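Undside, part 5: getting the simulated rooms to behave

Posted on a Wednesday, filed under Undside / simulation

Most of March went into software, so there is very little metal in this post. The physical arm is still clamped to the bench at Plamar with its wrist off. I cracked the bearing seat when I pressed it in crooked, and the replacement is waiting for a free slot on the shared mill. In the meantime I have been running the whole thing in simulation at home, in the evenings, on a desktop that also has to do my taxes.

For anyone who skipped the earlier parts: Undside is a mobile base with a single arm and a two-finger gripper, meant to pick things up off household furniture and put them down somewhere else. Pan is the planner. It takes a target object and a room layout and produces a base position plus an arm trajectory. Everything to do with loading rooms and furniture lives in a separate folder of scripts called Prodstead, which I keep meaning to rename.

The first version of Prodstead gave me one bare room with one table and one cube. Pan solved that nearly every time, and it told me nothing useful. The current version draws from a small library of furniture and household objects, scatters them within limits, and checks that nothing intersects before the physics starts. A layout that fails the check gets thrown out and redrawn.

The intersection check was the slow part. I was testing full meshes against each other, and a spindle-back chair has a lot of triangles. I now test bounding boxes first and only fall through to convex hulls when two boxes overlap. Load time per room went from 40 seconds to 5. The hulls are coarse. A bowl with a proper hollow in it becomes a solid lump, so for anything the gripper has to hold by the rim I break the mesh into pieces by hand.

Two renders from the current set: 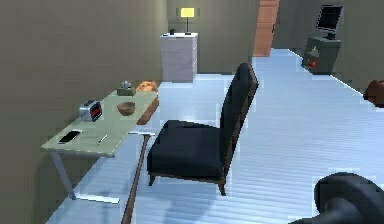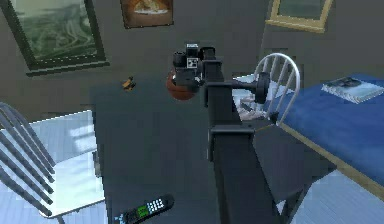 Room views from Prodstead. First: desk, armchair and bat. Second: the arm over the dark table with the terracotta bowl.

The baseball bat has been the most useful object in the library. It is long and thin, and its bounding box is mostly air. When it leans at an angle the box covers a large patch of floor that the base could drive through perfectly well, and the old version of Pan treated all of that as a wall. I have switched long objects over to a chain of capsules, which follows the shape closely enough. Planning got a little slower and the failures in that kind of room dropped off.

Bowls remain the difficult case. The grasp sampler proposes rim grasps at fixed angles, and a fair share of them put the outer finger through the tabletop. I added a clearance term to the score, with a minimum gap to the surface set in the config file. It helps with deep bowls. For shallow ones the allowed band between "touching the table" and "missing the rim" is very narrow, and the sampler can burn its whole budget without finding it.

The square marker on top of the gripper is in the model on purpose. The real gripper will have one in the same spot, and I wanted the tracking code to run unchanged on both. The offset from marker to fingertip is stored once, in the arm description file. Previously it was stored in two places, with two different signs. I lost a weekend to that.

Numbers, for those who asked after part 4. The last overnight batch was 3,000 attempts. Of those, 1,225 ended with the object lifted and held until the timer ran out. That is a poor rate, but it is spread over the full object library, including several things the gripper was never sized for. I have not split it by object yet. The log only records the object's index, and the index changes whenever I add a mesh, so the logging has to be fixed before any breakdown is worth posting.

To do before the next part:

Log object names in place of indices.
Sample rim grasps on shallow bowls more densely near the surface.
Give the base a cost for turning on the spot, since the real drive motors do not like it.
Friction values. At the moment every object in the library has the same one, and a book should not slide like a phone.
Book the mill.

The config files are in the usual place. If you run them with an older copy of Prodstead, delete the cached hulls first or the bat will load as a box.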